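THE DRAWER AMNESTY

Spring supply week at Skonlow starts Mon 8 March, and with it the annual opening of drawers that have been shut since last May. You know which ones. They hold dead pens, a takeout menu and a key to something we no longer own.

The rules have not changed. If it works, put it back. If it doesn't, the gray bin is by the copier. If you can't tell what it is, leave it on the Ginting shelf, where it will be admired until summer and then thrown out.
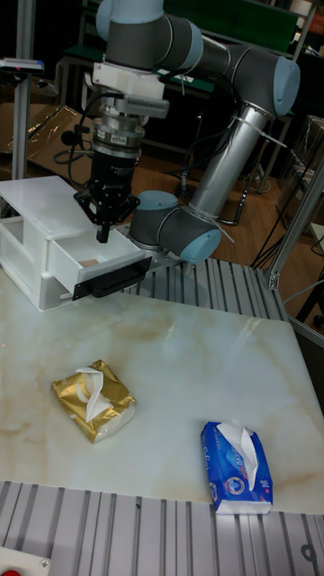 Tissues are a separate matter, as the supply budget has noticed. We got through 41 packs last quarter, which suggests either a hard winter or a very sad one. Gold foil or blue plastic, the contents do the same job, so please finish one pack before pulling up the first tissue on the next. Two open at once on the same surface is how we got here.

Small plastic drawer units are free to anyone on the Vadine side who wants one – 3 left, handles included. Please check the bottom of the drawer before you carry it off. Small things like to live down there.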